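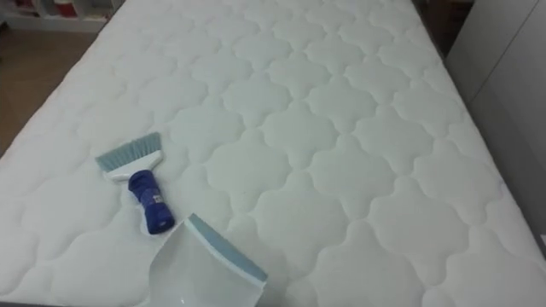
Second week with the Moltow kit, and I finally got to the part I bought it for: sweeping!

If you missed my earlier post, Moltow is the home manipulation kit from Wonedum. You get two arms, a head camera on a short mast, a base on wheels and a software package called Husar that handles recording and training. I have wanted something like this for years, and when the second batch opened up in August I put my name down the same evening.

Most people seem to start with folding towels. I did too, and it went fine, but I kept thinking about crumbs. So the new task is a brush and dustpan on top of a bare mattress. I stripped the bed, laid out the little set with the pale blue bristles and the matching blue lip on the pan, and started recording.

A quilted mattress is a wonderful test surface. A tabletop is flat and hard, so you can get away with sloppy height control. Quilting has hills and valleys everywhere, and a brush lying on it never sits quite level. The pan has the same trouble, because its front edge has to stay down on fabric that goes up and down under it. My first dozen tries by remote control were terrible -- I kept pushing the pan along like a snowplow. Then I slowed down, let the wrist go a bit softer in the settings, and it started to feel like sweeping.

The remote control part is where this kit shines. You hold a pair of light handles and the arms follow with very little lag. After 30 minutes my shoulders were tired, but I had stopped thinking about the handles at all, and I can't say that about the older Tundale set I used before this one. On that one I was always fighting the elbow.

Some numbers for those who asked. I recorded 40 episodes of the sweeping task over two evenings, using dry oats as the mess. I threw out 18 of them, mostly my own fumbles in the first session. Training ran overnight on my desktop and I tried the result before breakfast. It picked up the brush on the first go and I may have yelled. The pan is another story. It tends to grab too far forward and then tips the oats back out when it lifts. More episodes should help, and I want to vary where the pan starts.

Things I'd like to see fixed: the Husar viewer gets slow once a project has a lot of clips in it (mine is at 1272 with all the towel stuff), and there is no way to tag a bunch of them at once. The manual skips the wrist settings almost completely, so I found the softer mode by poking through menus. And the base is loud on a wood floor. Not awful, but you won't be running it while someone naps.

White bristles and white fabric would have been a harder pick for the camera, I think, so I'm going to look for an all-white set next. If you have a Moltow and have tried anything with loose bits on a soft surface, leave a comment and tell me what grip you used on the pan -- I could really use the help with that one.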